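Bramavari Weavers and Makers
Minutes of the meeting held on 8 April 2026 in the back room at Hennessy Hall

Present: Genalyn Marquez (chair), Aidan Quinlan, Ailbhe Fitzgerald, Fiachra Phelan (minutes)
Apologies: Brendan Nic Aodha

Genalyn welcomed everybody and thanked Ailbhe for the scones, which were much enjoyed and did rather hold up the start. The minutes of the last meeting were read and agreed, with one spelling put right.

1. Money
Aidan reported a balance of €2,416 after the hall rent. The cane order has still to be paid for, and he would be very glad of the receipt if whoever has it could look in their coat pockets.

2. Baskets for the spring table
We had a long and very pleasant talk about which shapes to put out. Ailbhe is fond of the shallow round ones and feels they suit bread, fruit or just keys by the door, and Fiachra said his sister has had one on her dresser for years. Genalyn wondered whether people might prefer something deeper with a handle, and it was agreed to have both, with the shallow ones at the front where the pattern in the base can be seen.

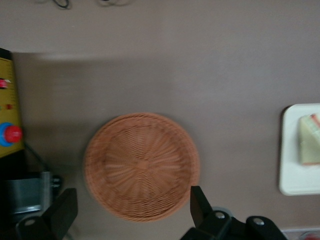 Item 2: shallow round basket, woven out from the centre, with the thicker rim.

Aidan asked if the rim could be kept as it is on all of the round ones, as he likes a good firm edge to pick a basket up by. Agreed. Prices were left over until Brendan is back, he having done them so nicely last year.

3. Beginners' evenings
There will be 3 evenings, with 8 places on each. Genalyn will lead the first and Ailbhe has kindly offered to help anyone who gets into a tangle. Fiachra to put up the notice.

4. Any other business
The cupboard door is sticking again. Aidan will bring a plane and have a look at it.

Genalyn thanked all for coming, and the meeting closed with more tea.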